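Marble worktops get a bad name, and I'd love to change that! I've looked after one for years – plus a couple belonging to friends – and a bit of steady care goes a very long way. What follows is my full routine for cleaning, sealing and fixing small marks, all with things you can get at any decent hardware shop.

## What you'll need

- two soft cotton cloths (old T-shirts are perfect)
- mild washing-up liquid
- bicarbonate of soda
- cling film and masking tape
- a stone sealer made for marble

## Everyday cleaning

Warm water, one small drop of washing-up liquid, wipe, rinse, dry. The drying matters more than you'd think, especially if you live in a hard water area like I do. Keep vinegar, lemon and bathroom sprays well away. They eat into the polish and leave dull patches called etches, and no amount of scrubbing will shift those.
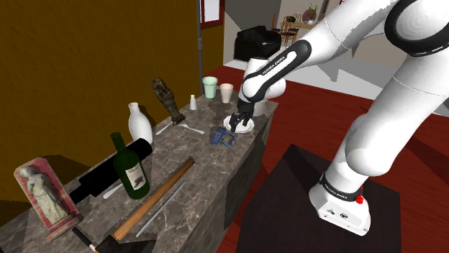 *A white plate on grey-brown marble with pale veining.*

Darker stone is wonderfully forgiving of crumbs but it does show water marks, so keep a dry cloth handy.

## Test before you seal

Drip a teaspoon of water on the stone and leave it for 31 minutes (my kitchen timer has a mind of its own and that's where it settled, half an hour is fine). If the stone underneath has gone darker, it's thirsty and wants sealing. If the water is still sitting up in a bead, put the sealer back in the cupboard until September or so and test again.

## Sealing

1. Clean the whole surface and let it dry overnight.
2. Open a window.
3. Wipe the sealer on in small overlapping circles, an arm's length at a time.
4. Leave it for as long as the tin says, then buff off every last bit.
5. Keep everything off the surface for a day.

Step four is where I went wrong the first time. I left a film on, and it dried into smears that took me a whole Tuesday evening to buff out!
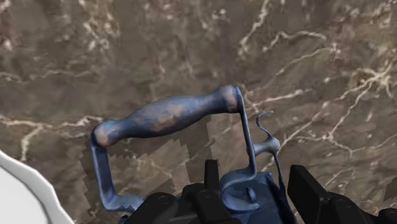
Oily stains need a poultice, and I get far too excited about these. Mix bicarbonate of soda with water until it's like thick yoghurt, spread it over the mark, cover with cling film and tape down the edges. Leave it for a day, peel off the film, let the paste dry out completely and lift it away with a plastic scraper. Old stains may want three or four goes, each one a little paler than the last.

Rust is trickier. Mercy Rotich, who taught me most of this, sends people straight to a stone specialist for rust, and I'd do the same. Lift metal things when you move them, too – dragging is how scratches start.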